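Two Arms and a Cake: Our Shared Workshop Build
Final report, robotics elective
Written by Themba Joubert

What we set out to do

My project was to get two robot arms to work together on something soft. Most of the class went for blocks or bolts, and I get it, blocks don't mind being dropped! But I wanted a job where squeezing too hard would show right away, and food does that better than anything. So the goal I wrote down in August was pretty simple: two arms facing each other, one small decorated cake, and a little card that has to end up standing neatly in front of it.

I called the project Lirnar (my sister picked the name) and built it in the Pandgate shared workshop, where I had a table by the wall and the use of it every evening until nine.

Setting up the table

I spent way more time on the table than I planned. The arms reach in from opposite sides, and if either one shifts a little, every saved position is wrong. The first week I had them too far apart, so they could both touch the cake but neither could get behind it. Moving them closer fixed that and gave me a new problem – the wrists could bump into each other. I ended up writing a rule that only one arm is allowed to move fast at a time. The other one either waits or creeps.

The big yellow cutting board was the best cheap idea of the whole build. It wipes clean and it gives me a fixed area to work in. I measured all my positions from one corner of it.

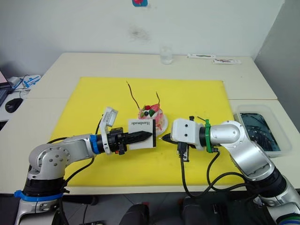

Cables were the other headache. I had a run where one got caught under the board and tugged the whole thing sideways, and I lost an evening re-measuring. Now I check them before every session and leave plenty of slack near the bases. I know that sounds obvious. It was not obvious to me in week two.

The grippers

The two arms don't have the same fingers. One has a tapered black tip with ridges, and the other has a slim fingertip coming out of a white housing. I started out wanting them to match, then changed my mind, because the ridged one was better at keeping hold of the card and the slim one could get in close to the plate without shoving it.

The card is harder than the cake, by the way! It's thin, it's light, and it tips over if you let go even a tiny bit crooked. I tried slowing down the release and that helped a lot more than changing the grip did.

Test runs

I logged 541 attempts in total. In 266 of them the card was still standing when both arms had backed off, with the cake untouched. That's a bit under half, which I was disappointed by at first, but the early runs drag it down badly. Nearly all the failures were the card falling over. Cake damage happened too (frosting gets everywhere, even inside a screw hole), and I did a lot of wiping.

Each attempt got a time limit of 20 seconds. Without one the arms would sometimes sit there making tiny corrections until I gave up and hit stop.

What I'd change

I'd put in a proper force sensor. Right now I'm guessing at pressure from how hard the motors are working, and that guess is poor when the arm is stretched out. I'd also like to try a heavier card, just to see how much of the trouble is the arm and how much is the paper.

The code and the log sheets are in the class folder under Lirnar. The positions file only makes sense with the board in the same spot, so read the note at the top before running anything.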